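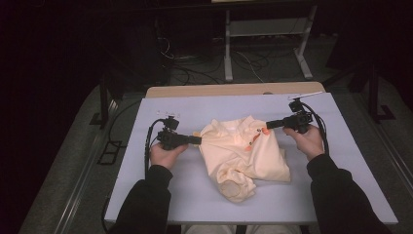
atticmic
Equipment lead, night team

Ticket 558 – knocks on channel two, Plerwood house
Status: open, pending one more overnight
Opened: 9th August

Problem as reported: steady knocking on the Guken recorder, channel two only, every overnight at Plerwood so far. Client has heard the clips and is convinced. I'm not. Want this sorted before anything goes in the case report.

Setup: Guken in the back hall, two mics. Channel one at the foot of the stairs, channel two on the landing outside the old sewing room. Yoon EMF meter on the landing floor next to the mic. Everything reviewed in Plultotetti, default filter, trigger level 500.

What it sounds like: dull double thump, gap, then sometimes a third one. Not footsteps. Not pipes either, or not any pipes I've heard. Shows up with nobody upstairs. Channel one picks up nothing at the same moment, and those mics are close enough that a real knock on the landing should bleed through at least a little. That's what's bugging me.

Log

Swapped the cables first. Channel one cable to channel two, other way round. Knock stayed on two. Not the cable.

Swapped mics. Knock stayed on two. Not the mic.

Swapped the spots and left the channels alone, so the landing mic is now going into channel one. Ran until the batteries quit. Knock on channel one this time, nothing on two. So it follows the landing, not the input. Guken is off the hook I think. Client very pleased to hear this, which was not my intention.

Checked the Yoon. It spikes with the knock. Not every time but most times, and the spike comes slightly before. Team chat went nuts over that one. Please stop posting the graph till this is closed, I've asked already.

Took the Yoon off the landing altogether. Left the mic where it was. Zero knocks all night.

Put the Yoon back. Knocks back.

So either something up there only performs for the meter or the meter is making the noise. I know which one I'm going with. 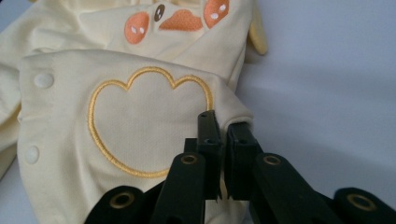
Chick face on the yellow baby garment.

Held the Yoon up to my ear like an idiot. Nothing audible with the meter sitting still. But set it on the landing floorboards and there's a tiny buzz when the alert goes off – the silent mode still runs the vibrate motor. Didn't know it had one. Page 9 of the manual, small print, "silent alert is tactile". Great.

Floorboard under it is loose at one end. Motor buzzes, board rocks against the joist, double thump. Mic was lying on the same board, so it goes straight up through the mic body. Stairs mic is hanging off the banister and gets nothing. Explains the missing bleed.

Tested it: pressed the alert test button with the mic on the board, recorded, pulled it into Plultotetti next to the July clips. Same shape. Third thump depends on where the meter sits. Near the wall end you get two, further out you get three.

Tried folded towel under the meter. Alert still fires, knock gone. Tried mic on a stand and the meter on bare board. Knock is there but very faint, wouldn't hit the trigger.

Still open

The spikes. Meter has to be going off for a reason. Wiring behind the landing wall is old and I'd bet on that, but a bet isn't a finding. The spikes bunch up in the early hours and I don't have an explanation for the timing. Water heater maybe. Need the client to tell us what's on a timer in that house. Asked, no reply yet.

Also the cold feeling people get in the sewing room doorway. Separate ticket, don't pile it on here.

Plultotetti note for anyone reviewing: the default filter chops the front off the buzz, so all you see is the thump. Turn the filter off and the motor is right there in the waveform, plain as day. I reveiwed three nights of this with the filter on. Don't do what I did.

Workaround till closed
– Yoon on a towel or foam, never on bare floor
– mics on stands, all of them, no exceptions for "just a quick one"
– filter off for first listen
– write down where the meter is, wall end or stair end, every time it gets moved

Clips already tagged as knocks: retag as equipment, don't delete. Client gets a straight answer on these and I'd like it to come from us before she plays them for anyone else.

Next step: one overnight with the meter on foam and a second meter on the ground floor same wall. If both spike together it's the wiring or something running off it. If only the landing one spikes we talk again.

Update – client says the water heater is on a timer but doesnt remember what it's set to. Going over to look at it.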